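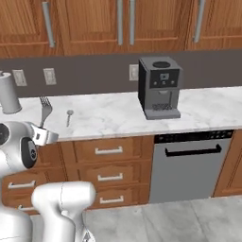 *2 min read*

## About Skida

Skida fits and looks after door entry systems, locks and cameras for small businesses and blocks of flats. We are based in Skostcombe and most of our work is there and in Primcombe, though we will travel further for existing customers.

The company began as Ciobanu Locks, a one-van locksmith. Shopkeepers who called us out for a lost key kept asking about keypads, then fobs, and by the time we changed the name more than half the jobs were electronic. We still cut keys and still answer lockouts, up to 10 in the evening.

### What we do

- Fob, card and keypad entry for offices, shops and shared front doors
- Video door phones
- Indoor and outdoor cameras with on-site recording
- Lock changes, master key suites and safe opening
- Yearly servicing, including systems put in by other firms

We do not sell guarding or patrols. If you need either, we can work alongside the company you choose and give its control room the details it asks for.

### How we work

A surveyor visits before we quote. The visit is free within Skostcombe and takes an hour for most shops. You get a written price with the parts listed separately from the labour, and the price holds until the end of the following month. Fire exits are checked at the survey, and any door on an escape route is fitted so it can be opened from inside without a fob.

Admin rights and codes are handed over on the day we finish. You can add and remove users yourself, or ring the office and we will do it.

### The company today

There are 11 of us, most of them engineers. We maintain 3,427 doors across roughly 200 sites, the largest being the Primcombe trading estate. Spare parts for the systems we fit are kept at our own stores.

The trade counter is open from 8am and closes for lunch at 1pm. Parking is at the rear, through the second gate.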